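October 21, 2020
By the Drelurcombe house desk

I finally gave in and bought mesh laundry bags from Gratolora, and I'm a convert! White net, beige zipper, nothing fancy. Every sock in my house used to travel alone (you know how it goes). 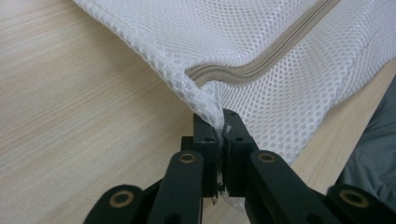 Socks go in one bag, bras in another, and I fold them flat on the shelf when laundry's done. I've been doing it since August and haven't lost a pair yet. 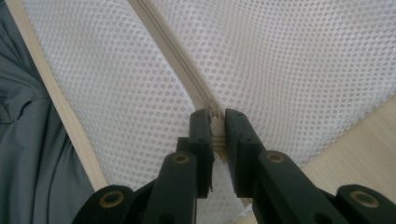
Do zip them all the way before they go in the washer, and please don't overstuff them – mine get half full, tops.

Last updated: October 21
128 shares | 3 comments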